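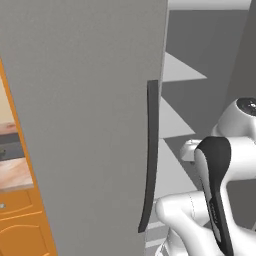 The Kitchen That Pays You Back

Does it? A skeptic reads the brochures so you can keep your old cabinets

The number in the Dolard brochure is 3,000. That is how many dollars a homeowner can expect to "unlock" by replacing the cabinet fronts in a kitchen of ordinary size, and it is printed in type larger than the name of the company. I read the brochure twice looking for the sentence that would explain who pays out this money and when. The closest thing is a footnote saying that results depend on local market conditions.

I have been collecting this kind of material since August, when my own kitchen began to annoy me. One drawer sticks. The door under the sink has sagged so far that it rubs the floor. These are small complaints, and I could fix both with a screwdriver and a free morning, but once you go looking for hinges you are shown kitchens, whole ones, with bowls of lemons in them. Within a week I was getting mail.

Renovation writing runs on the word "value," and it has at least two meanings that the writers slide between without warning. Sometimes it means the price a stranger will pay for the house. Sometimes it means that you will like the room more. The first can be checked, at least after a sale. The second is your own business. Mixing them lets a seller promise you a pleasure and call it an investment, and it lets the buyer feel prudent while ordering a pot filler.

Take the resale claim first. Irora, which sells kitchens through a chain of showrooms, says its customers' homes sell faster and for more. It may well be true. People who can afford an Irora kitchen tend to own good houses on good streets, and they tend to paint the hallway and fix the gutters too. To learn what the kitchen did, you would want to compare houses that match in every other way, and I have found no sign that anyone at the company has tried. I asked. I was sent another brochure.

Then there is the matter of what comes off the top. A new kitchen is priced in the showroom as cabinets and counters. It arrives in your life as a plumber, an electrician, a dumpster in the driveway, and a lot of takeout. The Dolard quote for my kitchen ran to 5 pages and left out the removal of the old units, which I learned from a phone call. The person on the phone was friendly about it. Everybody knows that's extra, I was told, and I suppose everybody who works there does.

Color is where the salesmanship gets strange. For years we were told that white sells. After that gray was the safe choice, and dark green followed it. Now the Huenchumán catalog, a handsome thing printed on heavy paper, tells me that buyers have grown tired of "timid" rooms and that strong color signals confidence. It doesn't name the buyers. A catalog from the same firm, two years older, which I found at the library, had recommended calm neutrals for the very same reason: confidence. If you had followed both pieces of advice, you would have painted twice and been confident throughout.

I don't think anybody is lying. Trend forecasts are made by people who look at what is being made and then predict that it will be bought, and manufacturers read the forecasts when deciding what to make. The thing goes around. A homeowner who steps into that loop is making a bet on how strangers will feel about a cabinet door several years from now, and the people advising on the bet have cabinet doors to sell.

The handle question is a smaller version of the same thing. Bars, knobs, cups, finger pulls, nothing at all. Each has had its season as the timeless option. Handleless doors were sold as easy to wipe, and owners I have talked to say they wipe them constantly, there being nowhere else to put your fingers.

The most honest showroom I visited was Tumcombe, a family business out past the county fairground, open until noon on Friday and not much longer the rest of the week. The display units were scuffed. When I described my sagging door, the man at the counter sold me a pair of hinges and said the boxes were probably fine. I asked whether a new kitchen would raise the price of my house. He said he had no idea, he sold kitchens.

That answer is worth more to me than the footnote. You can want a new kitchen without any financial theory behind it. If the old one is dark or falling apart, or you have hated the tile for 22 years, spend what you can stand to lose and enjoy the result. Get the quote in writing, with the demolition in it, and ask who hooks up the dishwasher.

As for me, the hinges are in a paper bag on the counter. The drawer still sticks.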